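Kategorie: Datenerfassung > Teleoperation > Greifaufgaben

Ticket: Zeitversatz zwischen Kopf- und Handgelenkkamera bei Aufgabe »Schale am Rand greifen«
Gemeldet von: Iresha Cassim
Projekt: Clestine, Station Nurnthorpe
Status: in Beobachtung

Fehlerbild

Beim Export der Vormittagssitzung hat die Prüfroutine in Mondal 18 Episoden mit der Meldung »sync drift« zurückgewiesen. Die Gelenkdaten sind vollständig, die Bildströme auch. Der Versatz liegt zwischen der Kopfkamera und der Kamera am Handgelenk und wächst innerhalb einer Episode an. Am Anfang ist er unauffällig, am Ende beträgt er bis zu 4 Bilder. Für das Training ist das zu viel, weil der Schließbefehl dann nicht mehr zu der Ansicht gehört, in der die Finger am Rand stehen.

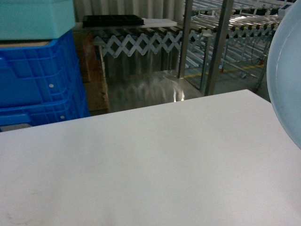
Als Erstes wurde die Zeitquelle geprüft. Der Aufnahmerechner bezieht seine Zeit über Werar, die Kopfkamera ebenfalls. Die Handgelenkkamera stempelt dagegen mit eigener Uhr und wird nur beim Start der Sitzung abgeglichen. Für den Abgleich der Ansichten von Hand eignen sich die beiden grauen Stahlpfosten hinter der Tischkante. Sie stehen fest und haben gerade Kanten, an denen sich der Beginn einer Kopfbewegung gut ablesen lässt. Der Scherenrahmen der Rollenbahn wurde auch versucht, das Muster wiederholt sich aber zu stark, und der Merkmalsabgleich springt.

10:40 Sitzung beendet, Kameradienst neu gestartet. Zwei Probeepisoden ohne Greifvorgang aufgenommen, nur Kopfschwenk. Versatz am Anfang null, am Ende wieder messbar. Ein einmaliger Startfehler scheidet damit aus.

10:55 Belichtungszeit beider Kameras fest eingestellt, Automatik aus. Keine Änderung am Versatz. Die feste Belichtung bleibt trotzdem aktiv, die Helligkeitssprünge zwischen den Episoden haben ohnehin gestört. 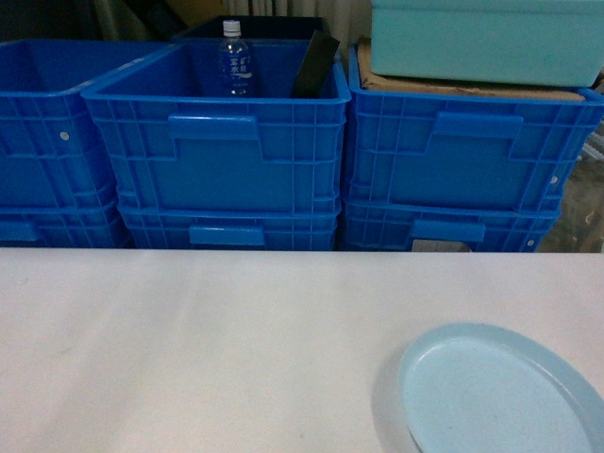
11:20 USB-Last geprüft. Handgelenkkamera und Greifersteuerung hingen am selben Hub. Kamera auf eigenen Anschluss gelegt. Die verlorenen Bilder gehen auf null zurück, die Drift bleibt. Es waren also zwei Fehler, die sich überlagert haben.

11:45 Treiberprotokoll durchgesehen. Der periodische Uhrenabgleich ist in der Stationskonfiguration abgeschaltet, vermutlich seit dem Update im Juni. Parameter wieder gesetzt, Intervall 2 Sekunden. 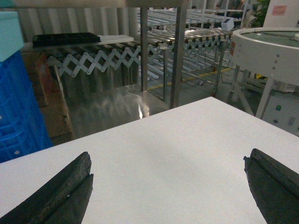 12:10 Probeepisoden wiederholt, gleiche Kopfbewegung wie vorher. Versatz über die gesamte Länge unter einem Bild. Prüfroutine in Mondal meldet keine Abweichung.

12:30 Greifaufgabe wieder freigegeben. Bediener angewiesen, vor dem Schließen der Finger kurz zu halten, damit der Übergang in beiden Strömen eindeutig ist. Die Haltephase wird nicht als eigener Schritt annotiert. 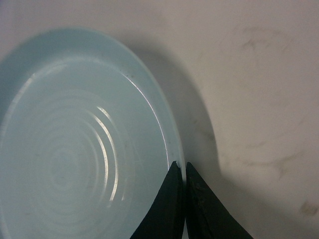

Zu den zurückgewiesenen Episoden: Nachträglich korrigieren lässt sich nur die lineare Drift. Wo zusätzlich Bilder fehlen, stimmt die Zuordnung auch nach der Korrektur nicht. Diese Episoden bitte verwerfen und neu aufnehmen, nicht auffüllen. Das Korrekturskript liegt im Projektordner, die Rohdaten bleiben unverändert.

Offen: Die Stationskonfiguration wird beim nächsten Update wieder überschrieben, solange der Parameter nicht in der Vorlage steht. Änderung der Vorlage ist beantragt. Bis dahin vor jeder Sitzung den Eintrag prüfen.

I. Cassim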